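# The bowl that wouldn't let go

The fault has a file number, 1781, but at the Sorlow lab in Jolville everyone calls it "the sticky bowl." It ate two months of work last winter, and the engineer who finally pinned it down is still happy to talk about it for as long as you have coffee.

"I love this one," she told me, before I had my recorder out. "I hated it in November. Now I love it."

The job sounds simple. An arm with a two-finger gripper picks up a light plastic bowl, carries it over a white table, sets it down and opens. It's practice work for a table-clearing project the lab calls Gorkasier, and the bowls are cheap on purpose, so the arm can fail all day long without costing anybody much.

For weeks it went well. Then the arm started carrying bowls back up with it after it had reported letting go. Sometimes the bowl came up an inch and fell. Once it traveled the whole way back to the start position and got flung off the table when the arm turned for the next pick.

"The log said open," she said. "The log was totally sure! Fingers open, object released, on to the next one. And meanwhile there's a bowl flying past my ear."

Nobody was hurt, and a plastic bowl doesn't weigh much. She stopped the runs that same afternoon anyway and wrote it up as a safety matter, which surprised a few people. Her reasoning was that a robot that believes its hand is empty will move like its hand is empty. Return moves at Sorlow run faster than carrying moves, and in the later stages of Gorkasier the arm is supposed to handle ceramic.

"If it had been a dinner plate I'd be telling you this story in a very different mood," she said.

So she went hunting. The first suspect was the finger pads. She cleaned them, swapped them, cleaned the bowls, then bought new bowls from another store. No change. Next came the motor, which was pulled out, bench tested and put back in perfect health. ("I apologized to it.") After that she spent a week going over the code line by line with a colleague at the Villanueva office, who was on the phone with her so much that their kids now know each other's names.

What helped in the end was boring and wonderful: she looked at the wrist camera. The lab had been recording from it the whole time, mostly to train the picking software, and no one had thought to use it to check the release. She sat down with 79 bad runs and stepped through them slowly, watching the gap between the fingers against what the log claimed. 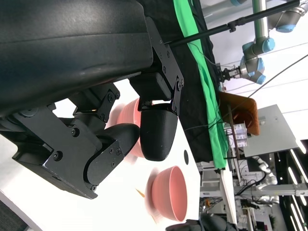

Over in Villanueva they were not convinced at first, and the word that came back was that a camera riding on the wrist is the worst possible witness, because it moves with the thing it's judging. Blur could make a closed finger look open or the other way around. Someone there suggested putting a plain contact switch on the linkage before anyone spent another hour squinting at video.

She thought that was fair, and she did it. The switch agreed with the video. In almost every bad run, one finger was opening late, by a fraction of a second, and the arm was already lifting by then. The bowl rim stayed hooked on the slow side.

The cause was a screw. One of the linkage screws had backed out just far enough to let the plate rub, so the finger dragged when it should have swung free. The position sensor sits on the motor side, ahead of the rub, so it saw the motor turn and reported a nice clean opening.

"It wasn't lying," she said. "It was telling us what the motor did, and we were hearing what the finger did. I think that's so cool. I mean, it's terrible, but come on, it's cool."

The fix took 40 minutes, most of it waiting for thread locker. The changes that followed took longer. The contact switch stayed on for good. The arm now pauses after every release and checks the camera before it lifts, and if the two disagree it stops and calls for a person. Return moves stay slow until both say the hand is empty. Checking the linkage screws went on the morning list, right under checking the emergency stop.

All that costs some speed, and she's been asked more than once when the pause can come out. Her answer is that it can't, at least until she has seen the whole thing run with ceramic.

She kept the screw. It's taped to the inside cover of her notebook, with the date she found it and the word "YOU" written next to it in red marker.

"I've got a fault in the other arm now," she said as I was packing up, grinning. "It only happens in the morning. Do you want to see it?"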